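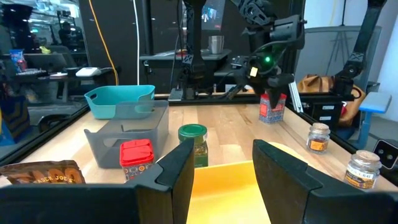
Slide 1: herbs, tins and bins, all out on the table

Okay, hi everybody, I'm Dalva! (Wait for chairs.) So my talk is spices, and why mine took over a whole kitchen.

Start with the green-lidded jar, dried herbs. Lid color is how I find things when I'm cooking and in a hurry. Same for the tin with the red lid, I can spot that one from across the room.

Then bins: yellow, gray, teal. I like a handle hole, you just hook a finger in and pull. Ask who has bins at home, show of hands.

Little cork jars on the right – pretty, but check the corks every November. Tell the cumin story here if Neusa's in the room (keep it short!!).

Foil pouches: clip them, date them, stand them up. Next slide, drawers.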